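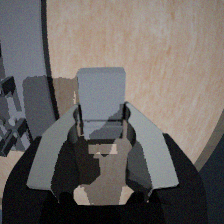 Wrist view in the Wavura cell, with the gripper over the wooden tabletop.

Clamp Fault FAQ

This page covers the pause-and-resume fault in the Wavura simulated cell and in the real cell at Estholm, which runs the same code and has more expensive consequences. If you came looking for the installation guide, it's in the other folder, and it was written by someone more patient.

What went wrong?

The software forgot where the clamps were. When a run was paused and then resumed, the motion planner reset its record of every toggle clamp to "open." The clamps did not reset themselves to match. The planner then worked out a path through space it believed was free, and the arm followed it with complete confidence.

In the simulator this gives you a gripper sharing its location with a clamp handle. In the real cell it gives you a noise.

How was it found?

By the noise. One Monday in the real cell, the arm was resumed after a coffee-length pause and came down on a closed clamp. It bent the handle, stopped on its force limit and put up a message reading "Motion complete with remarks." Liesl Holzer, who maintains the planner, has asked that the person who wrote that message come forward. The file history says it was Liesl Holzer.

Was anyone hurt?

No. The gate was shut and everyone was on the correct side of it. The force limit did its job, though later than we'd have liked, and the only casualties were the handle and one fingertip pad on the gripper.

Why didn't the simulator catch it first?

It did, in a manner of speaking. The nightly batch is 3,000 runs, and the contact log had been listing clamp collisions for weeks. Nearly all our test runs go from start to finish without a pause, so the fault showed up only in the few that stop in the middle. Those were sorted into a category called "jitter," where we put things we intended to read later.

When we did read it, one batch turned out to hold 59 failed runs. In 48 of them the gripper touched a clamp after a resume. The other 11 had nothing to do with this and are now their own ticket. Congratulations to them.

Which versions are affected?

Any Wavura build from before the September release, if it is used with the Stikero add-on. Stikero is the part that lets you pause a run, so a build without it can't resume and can't have the problem. It also can't pause, and we don't recommend that as a fix.

I never use the pause button. Can I ignore this?

Please don't. A pause also happens when the gate opens, when the license check takes too long, and when someone closes the laptop lid because they thought you'd gone home. All three come back through the same resume routine. Look for the word "resumed" in your run log before you decide it's somebody else's page.

What does the planner need to know about the clamps?

Two things: where each one is bolted down, and whether its handle is open or closed. The first lives in the fixture file, which we call Egger, and was never lost. The second lives in memory and was lost all the time.

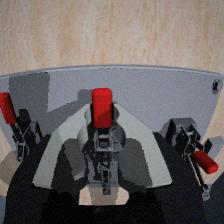 With three toggle clamps on one plate and a gripper this wide, there isn't much room for opinion about where a handle is. The black side sections of the gripper pass between the workpiece and the outer clamps, and the central clamp has its red handle up in the middle of everything. A planner that has a handle in the wrong position can pick an approach that looks perfectly reasonable on its own screen.

So what did you change?

Clamp states are now written to disk every time one changes, and read back on resume. If the file is missing or stale, every clamp is marked "unknown." The planner treats an unknown clamp as taking up its entire swing, open, closed and everything between. That leaves it very few paths, and often none, in which case it stops and asks you to confirm the clamps by hand.

People have complained that this is annoying. It is. Please compare it with buying a handle.

Can I mark the clamps as confirmed without looking?

The button will let you. In the simulator you'll waste a run. In the real cell you'll be named on this page.

We did consider a second dialog asking whether you were sure, but Stikero already has four of those and everyone clicks through them at the speed of light. The button now stays gray until you've set each clamp separately. You can still lie, but you have to lie once per clamp.

Why is the clamp state software at all? Why not put a sensor on it?

That was the first question from everybody, including people who had previously voted against paying for sensors. The real cell is getting a switch on each clamp. Until those are in, the state you enter is the only state there is. In the simulator the planner could simply look up the true handle angle, and for a while we had it doing just that. We took it out. A simulated planner that knows things the real one can't will pass every test you give it and teach you nothing.

How do I check that my copy is fixed?

Use the simulator first, whatever your schedule says.

Load the Egger fixture and close all the clamps. Start any approach, pause it before the gripper gets down to clamp height, and resume. Open the planner panel. If the clamps say "closed," you have the fix. If they say "open," stop the run and update. If they say "unknown," you have the fix and a file permission problem, and should see below.

Then do it again with the state file deleted. You want the planner to refuse to move. This is the only test we have where the arm sitting there doing nothing counts as a pass, and it has been very popular.

Every clamp comes back as "unknown," every time. Why?

The state file can't be written. On most machines the Wavura folder was installed by an administrator and is read-only for mortals. Move the state path to your own folder under Settings, Fixture, Paths. Don't run the whole program as administrator to get around it. Somebody did, and now owns a set of log files that can't be deleted.

Does the emergency stop cause the same problem?

It used to. After an emergency stop the software went through the same resume routine, so the moment right after something had gone wrong was also the moment the planner knew least about the clamps. We are not proud of that one. After an emergency stop there is now no resume at all. You home the arm, confirm the clamps and begin again from the top.

The stop itself was never affected. It's wired separately and doesn't ask the planner for its views.

The gripper showed contact with the table too. Same fault?

Probably not. Table contact is usually a tool length that's wrong after a fingertip change. Measure again and see if it goes away. If it only happens after a resume, send us the log - we would rather read a dull one than miss another.

Do I need to rerun my old results?

Only the runs with a resume in them. Search for the word in the log, throw those runs out and repeat them. Anything that ran straight through is fine. If your results depended on the gripper passing through a clamp, we'd be interested to see the paper.

What should I send with a report?

The run log, the Egger file you loaded, the clamp state file if there is one, and what you did just before the pause. "Nothing" is the usual answer to that last part. Try for a little more.

Is the bent handle available for viewing?

It's hanging on the wall by the gate at Estholm, with the message printed out underneath it. Liesl would like it taken down. The request has been marked complete with remarks.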